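Section 7. Fitting and Setting Up the Barkell Oil Tank Gauge

Read this section before you throw out your dipstick. The Barkell gauge estimates how much heating oil is left by bouncing a sound pulse off the surface and doing some arithmetic with the tank size you type in. If you type in the wrong size, it will give you a wrong answer with complete confidence.

The steps cover single-skin and bunded domestic tanks, including the Akthorpe upright. They do not cover buried tanks, whatever the reseller told you.

Before you start

1. Switch off the burner and let the oil settle.
2. Dip the tank by hand and write down the depth. You will need this figure later.
3. Find the maker's plate on the tank and copy the internal height. The outside height is no use to you.
4. Insert the 2 batteries in the sender. The green light should blink and go out.

CAUTION: Never drill a tank that has oil in it. If your tank has no spare threaded port, stop and call a licensed technician.

Pairing the display

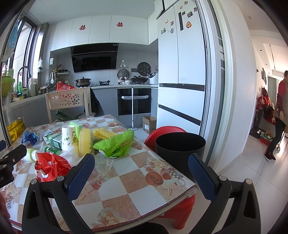

Pair the display indoors, with the sender in your other hand, before you go anywhere near the tank. The box claims a range that we have only seen in an open field, and houses have walls. Put the display down somewhere flat and firm. A clear plastic sheet over a tablecloth will do if you keep back from the front, where the folded edge curls up and can tip the display forward. Hold both buttons until the screen shows PAIR. If it shows FAIL, try once more, then change the batteries before you blame the radio.

5. Carry the sender out to the tank and leave the display where you intend to keep it.
6. Check that the signal bars still show. One bar in dry weather may be none in rain.
7. Screw the sender into the port by hand. Do not use a wrench.

NOTE: The sender must point straight down. A slight tilt bounces the pulse off the tank wall and the gauge reports a fuller tank than you own. 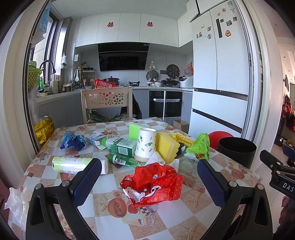 Fig. 2. Kitchen table, with a paper cup upside down near the center.

Checking the first reading

8. Wait 18 minutes. Earlier readings mean very little.
9. Compare the display with your dipstick figure. If they differ by more than 2 inches, go back to step 3. The height is usually the culprit.
10. Set the low-oil alarm. The factory setting assumes a delivery truck will turn up when you call, so set yours higher.

The "days remaining" screen is a guess. Gauges set up in August tend to promise oil well into spring - they have seen nothing but hot water use. Ignore this screen until the heating has been on for a while.

Automatic ordering

The gauge can send readings to Munro or Camivthorpe, who may then deliver without asking you. Both describe this as a convenience. Check the price terms first, and find out who pays if a faulty reading triggers an order. Ordering is off by default, and we suggest you leave it off for the first heating season. 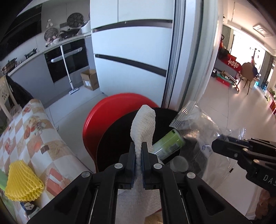

Can I throw the dipstick away once the gauge agrees with it?
Keep it. Dip the tank before every delivery and again afterward, and compare the difference with the ticket. The gauge is too coarse to settle an argument over a short load.

For help with a sender that will not pair, ask the support desk for Patricio Echevarría. The desk is closed on Saturday.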